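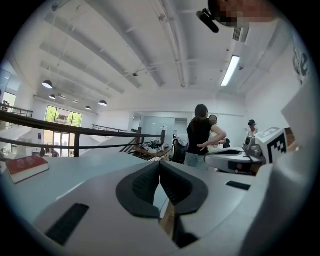 Both grippers in view, with the marker cube on the right-hand one.

Why does my policy do worse with more demonstrations?

Posted by slowgrip

Hello all, and thank you in advance for your patience with a newcomer. I have been trying to repeat the small-data result from the Dranar write-up, where a policy trained on 100 hand-held gripper demos nearly matched one trained on 600. My task is picking up folded paper. With 100 demos I get 17 good picks out of 20 tries, and I was so pleased that I went ahead and collected the full 600. Now the same training recipe gives me 4. Same arm, same table, same learning rate. Has anybody else run into this? I would dearly love to avoid collecting everything over again!
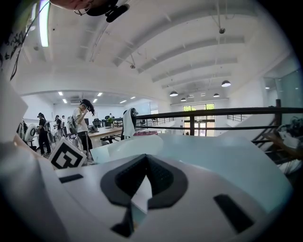
Folded paper on the black pad, marker on the left.

Eustaquio Quintero

Welcome! I went through very nearly the same thing last November, so please don't lose heart. Before you touch the network, look at your poses. Plot the gripper path for a few dozen of the later demos and see if any of them jump. My early demos were all mine, slow and careful, and the later ones came from several people who each had their own way of coming at the paper (one from the side, one straight down, one with a little wiggle I never did understand). The policy averaged them and closed its fingers on nothing. What helped me was training on each person's demos separately, then adding them together one person at a time and testing after each. It took me until the next Wednesday, but I found the bad batch and kept nearly everything else.

Also check that the latency setting is the same for both sets. Mine wasn't, and I am still a bit embarrassed over it.

gripes_n_grips

just use Grideo, it filters bad demos for you

montes_fan

I'd be careful with the filter, it threw out all my slow demos and those were the good ones. One thing to add to Eustaquio's answer: 20 tries is a small test. Put the paper in the same starting spots for both policies, or you may be comparing easy spots with hard ones.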